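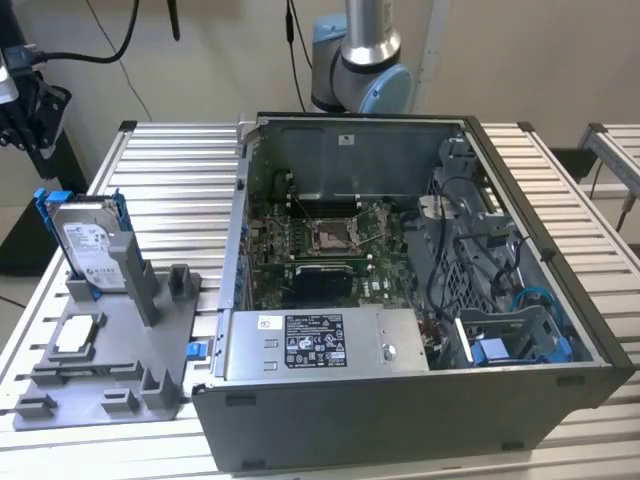
An open desktop computer tower on a slatted metal worktable.

I'd only rung Gaurav Mishra to ask what an awning costs these days, and we ended up talking for most of the afternoon (my fault, I'd just bought a house with a south-facing patio).

Gaurav fits awnings for Adton, mostly on terraces and small cafes. "People always want the biggest one," he told me. "Then it's out over the lawn and they've got no sun left for the tomatoes!"

So what should I go for? He asked about my wall before anything else. Old brick, I said, a bit crumbly – and he went quiet. "Get that looked at first. The fabric's the easy bit."

He quoted me £766 for a hand-cranked one, fitted, or £572 if I'd settle for the narrower version. I asked about motors and he laughed. "My mum's got one. She's had it 6 years and she still goes out and waves at it."

Colour took us another 25 minutes. I wanted yellow, and he warned me everybody's lunch would look yellow too, so now I'm dithering over a grey stripe. He's coming to measure up next week, and I've promised him tea and a look at that wall.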